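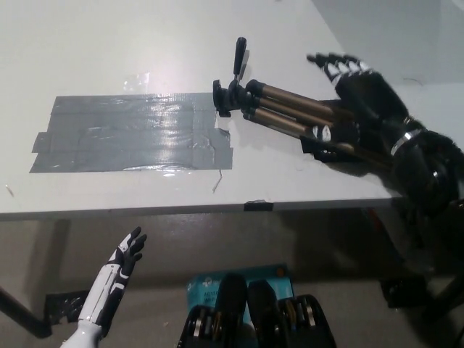
Work and Automation, Week 6
Humanoids on the shop floor: what changes for the people?
Notes for the session led by Merike Ozoliņš

Welcome back! Last week we finished with conveyor lines and sorting machines, which mostly sit behind a fence and do one thing very fast. This week is the one I look forward to every year, where the machine has two arms and two hands and works at the same sort of table you would.

1. The case: returns at Grovar

Grovar hires out camera and lighting kit. Everything that goes out comes back, and somebody has to pick it up, look it over, fold it, wipe it and put it on the right shelf. In January the returns room handled 2875 items. Stands and tripods are the awkward ones: long, hinged, heavy at one end, and never handed back in quite the same state twice.

The firm brought in a two-armed humanoid for part of this work. Its job at the returns table is small on paper: take hold of a folded tripod by the legs, lift it, turn it, set it down where the checker wants it. Try writing that out as instructions and you soon see how much is hidden in "take hold of"! Where along the legs? How hard? What does the other hand do in the meantime? (Often it waits, open, off to one side, and new staff find this oddly polite.)

2. Tasks and jobs

Keep these two words apart in your essays. A job is a bundle of tasks, and automation nearly always arrives one task at a time. At Grovar the bundle for a returns checker used to be:

fetching and lifting
folding and unfolding
spotting damage
deciding: shelf, repair bench or scrap
talking to the customer about it

The robot took a share of the first two. The other three stayed with people and grew. Checkers told us they now spend far more of the day on damage and on phone calls. Some love this. One said she missed the lifting, as it was when she did her thinking. Please take that remark seriously; it is worth a whole seminar.

3. New tasks appear

Look at what wasn't in the old bundle at all. Someone has to lay things out so that the hand can reach them. Someone has to stop the machine when a grip looks wrong, and write down what went wrong in words the supplier can use. Grovar calls this "minding" and, for the first year, paid nothing extra for it. After the staff meeting of 13/08/2022 it became a graded skill with its own training day.

Compare Zivura (reading pack, second item), where minding was handed to an outside contractor. Same kind of machine, same kind of work, and the floor staff there learnt almost nothing about it. I find this contrast thrilling, because the technology is held nearly still and you can watch the management choice do all the work.

4. Bodies, pace and space

Wrists and backs: checkers reported fewer sore shoulders. Good news, though we only have their word for it so far.
Pace: a person beside a slow machine can feel held up, and a person beside a steady one can feel hurried. Both complaints came up in the same week.
Space: tables were moved to give the arms room, and two people who used to chat all day ended up on opposite sides of the room. The layout drawing had no line for that.

5. For the seminar

Read Kalniņš on tacit skill, the first half only. Then spend ten minutes at home picking up a tripod, an umbrella or a folding chair, using one hand, slowly. Write down every adjustment your fingers make. You'll run out of paper!

Bring your list, plus a short answer to this: if you were a checker at Grovar, which task would you hand over first, and what would you ask for in return?

Anetti students on the evening route have the same reading but meet in room 83. Essay limit is 2000 words, references not included.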